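Two-arm build drops thin parts by the lead
Stekent Makers Help > Robots and automation
October 2023

Juniper Marchetti
I'm building a two-arm sorter at home for my parts tins, with yellow lattice finger pads on both arms. It handles fat parts fine. When it picks up a small part by its wire lead, the part swings or falls 2 times in 6. Grip force is set to 340 in the Arier control software and going higher bends the lead. Do I need different pads? 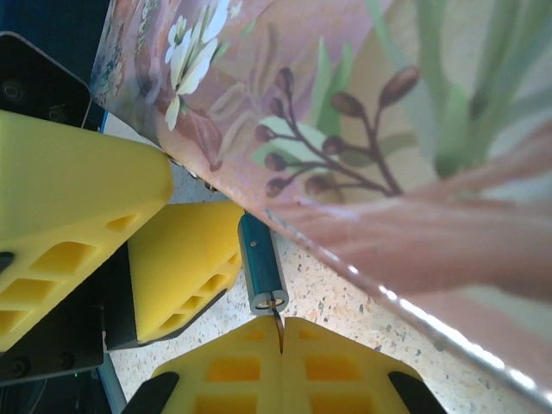 The drops mostly come when the arm starts to move, before it gets near the tin. I've checked the servo cables and swapped one finger. Both arms run the same settings. The part in the grip now is the teal cylinder with the copper-colored lead, held in the seam between the pads so the body sticks up past them. I would like to keep holding by the lead so the body stays clear for a label reader later.

Amos Mbeki
Leave the force alone. Those pads are mostly holes, and a thin lead can sit across a pocket with very little touching it. I had this on my Trakcombe arm in February. Put a strip of thin silicone tape down the inner edge of each finger, then set your closed position again, as the tape changes it. Also grab the lead closer to the body. With less wire between the pads and the part it can't swing as much. Cut your acceleration in half for the first lift and bring it back up in steps.

Oyelaran
slow it down. mine was way too fast, took me 3 tries to find the setting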